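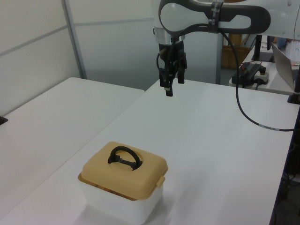

報道関係各位

株式会社Hernesel

持ち手付き収納容器「Kilten」を11月に発売
ふたの中央に黒いハンドル、本体は半透明の白。生活雑貨店Venckusの29店舗で取り扱い

家庭用収納用品の企画・販売を行う株式会社Herneselは、持ち手付き収納容器「Kilten(キルテン)」を11月に発売します。価格は2000円(税込)です。生活雑貨店Venckusの29店舗と、当社オンラインストアで販売します。

Kiltenは、裁縫道具、文房具、薬や衛生用品、子どもの工作材料など、使う場所と置く場所が離れている細かなものをまとめて収める容器です。普段は棚や押し入れに置き、使うときに食卓や作業台まで運び、終わったらそのまま元の場所に戻す使い方を想定しています。

■開発の経緯

当社ではこれまで、引き出し用の仕切りや棚に並べる浅型のトレーを中心に販売してきました。お客様相談窓口には、以前から「トレーごと別の部屋へ持っていくと中身がこぼれる」「ふたのある箱は両手がふさがり、ドアを開けるときに一度床に置いている」といった声が届いていました。

そこで昨年、40世帯にご協力をいただき、家の中で道具を運ぶ場面について聞き取りを行いました。運ぶものとして多く挙がったのは、裁縫道具、爪切りや体温計などの衛生用品、はさみやのりなどの文房具です。菓子の空き缶や紙袋を代用している家庭が多く、空き缶では中身がわからないこと、紙袋では中で道具が倒れることが共通した不満でした。

聞き取りの後、試作品を同じ世帯にお貸しし、ひと月ほど普段の生活で使っていただきました。最初の試作品は本体が不透明で、「何の箱だったか、ふたを開けるまで思い出せない」という感想が複数ありました。製品版で本体を半透明にしたのは、この感想を受けた変更です。一方、完全な透明にすると棚に置いたときに中の色が目立つという意見もあり、白みを残した半透明に落ち着きました。

■製品の特長

1. 半透明の本体
本体は白い半透明のプラスチック製です。形は正方形で、角にはゆるく丸みをつけました。四辺の長さが同じため、どの向きで置いても棚の奥行きに対する収まりは変わりません。同じものを横に並べて使うときも、向きをそろえる手間がかかりません。

2. 丸みのあるふた
ふたは黄みのあるベージュ色で、上面がゆるやかにふくらんだ形です。縁は一段高く、本体より外側に張り出しています。開けるときは、この縁に指をかけて持ち上げてください。色は木の家具や床になじむものを候補から選び、試用いただいた世帯の意見も参考に決定しました。

3. 中央のハンドル
ふたの中央には楕円形のくぼみがあり、黒いアーチ形のハンドルを取り付けました。両端を小さな黒いヒンジで留めています。試作の段階では、ハンドルをふたの手前側に付けた案と中央に付けた案を比べました。手前側の案は棚から引き出しやすい反面、中身が重いと箱が傾くため、中央の案を採用しています。ハンドルを黒にしたのは、ベージュのふたの上で位置が見分けやすいという理由によります。

■使い方の例

裁縫道具入れとして
糸、針山、裁ちばさみ、メジャーをひとつにまとめ、ボタン付けや裾上げのときに食卓へ運びます。刃物や針を入れる場合は、必ずケースやカバーに収めてからお使いください。

衛生用品入れとして
体温計、ばんそうこう、綿棒、爪切りなどを入れ、居間の棚に置きます。常備薬を入れる場合は、各製品の説明書にある保管方法に従い、お子様の手の届かない場所に置いてください。

工作材料入れとして
折り紙、クレヨン、のり、毛糸の端切れなどに。片付けのときは、机の上のものをいったん全部入れ、ふたをして棚に戻し、仕分けは後日まとめて行うという使い方をされた世帯もありました。

季節の小物入れとして
手袋や靴下の替え、使い捨てカイロなど、ひと冬だけ出しておくものをまとめます。春になったら中身を入れ替え、そのまま別の用途に使えます。

■ショールームでの先行展示

発売に先立ち、共同ショールームUtexの1階でKiltenの先行展示を行います。会場では作業台の上で実際にふたを開け閉めし、持ち上げた感触を確かめていただけます。入場は無料、予約は不要です。開場は午前10時、閉場は午後5時です。展示期間は、決まり次第、当社ウェブサイトに掲載します。

また、会期中に「机の上を片付ける」をテーマにした収納講座を開きます。ご家庭で使っている裁縫道具や文房具をお持ちいただき、Kiltenへの入れ方を当社の企画担当者と一緒に考える内容です。定員は50名で、事前の申し込みが必要です。参加費はかかりません。筆記用具をご持参ください。定員に達した時点で受け付けを終了します。

■Venckusでの販売について

Venckusの各店では、収納用品売り場のほか、裁縫用品や文房具の売り場の近くにもKiltenを置く予定です。売り場の配置は店舗によって異なります。開店直後と夕方以降は在庫の状況が変わりやすいため、お取り置きをご希望の方は各店にお問い合わせください。

オンラインストアでは、1個から注文を受け付けます。送料はお届け先の地域により異なります。ギフト包装には対応していません。

■お手入れと使用上の注意

・汚れたときは、水で薄めた中性洗剤を含ませたやわらかい布で拭き、その後水拭きをして、よく乾かしてください。
・研磨剤入りの洗剤、金属たわし、シンナー類は使用しないでください。
・電子レンジ、食器洗い乾燥機には使用できません。
・火気の近く、直射日光の当たる場所には置かないでください。
・液体を直接入れないでください。密閉容器ではありません。
・持ち運ぶ前に、ふたが本体に確実にはまっていることを確認してください。
・中身を入れたまま振り回したり、上に座ったりしないでください。
・食品の保存には使用しないでください。

■製品概要

製品名:Kilten(キルテン)
種類:持ち手付き収納容器
本体:プラスチック、半透明(白)
ふた:ベージュ
ハンドル:黒
価格:2000円(税込)
発売時期:11月
販売場所:Venckus 29店舗、Herneselオンラインストア
用途:裁縫道具、文房具、衛生用品、工作材料などの収納と持ち運び

■今後の予定

Kiltenの中に入れて使う仕切りトレーを、別売りで準備しています。試用いただいた世帯から要望が多かったもので、針や糸などの細かなものと、はさみなどの長いものを分けて入れられるようにします。価格と発売時期は未定です。ふたの色の追加については、現時点で予定はありません。

■株式会社Herneselについて

家庭用収納用品の企画・販売会社です。引き出し用仕切り、浅型トレー、棚用かごなどを取り扱っています。製品の修理や部品のご相談は、お客様相談窓口で承ります。

■お問い合わせ

本件に関する取材、製品の貸し出し、画像データのご希望は、株式会社Hernesel 広報担当までご連絡ください。製品の貸し出しは、数に限りがあるため、お申し込み順とさせていただきます。収納講座の申し込みは、当社ウェブサイトの専用フォームで受け付けます。

※記載の内容は発表時点のものです。価格、販売場所、仕様は予告なく変更することがあります。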